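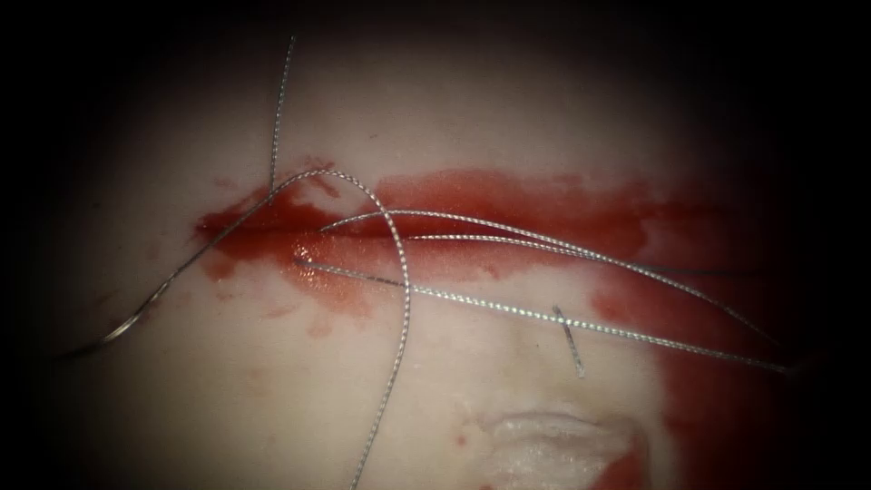 Lease renewal came in the mail and I have been in a mood ever since. Up again. I'm in one of the Nukier buildings in Closeldale, the older one by the bus loop, and they want the signed copy back in 30 days or it goes month to month at a higher rate. Fine print, naturally. I went through it with a pen and by page four my copy had one long red slit across the middle, blotches and ragged streaks of red spreading out above and below it. That was the parking clause. Used to be included. Now it's a seperate agreement.

So I went looking. Saw two places over lunch breaks.

First one, on Breathnach. Top floor, great light, no elevator. Kitchen has 42 inches of counter, I measured, and that includes the bit behind the faucet. Pets ok with a deposit. Heat not included, and the windows rattled when a truck went by. The agent kept saying "charming."

Second one was in the Geraneo, the new building with the gym. Nice lobby. Very nice lobby. Bedroom fits a bed and then you're done. They want 60 days notice to leave, and there's a move-in fee and a move-out fee, which – what?? I asked if the fees were negotiable and got a brochure.

Moving in August nearly killed me last time so that's also a factor. Couch did not want to go around the landing.

Anyway. Wrote back to the office asking for parking to go back in and for the bathroom fan to be fixed before I sign anything. No answer yet. If anyone has gotten them to budge on on parking, email me, I have a week and a bit left. Also selling a bookshelf either way, it's tall, you carry it down.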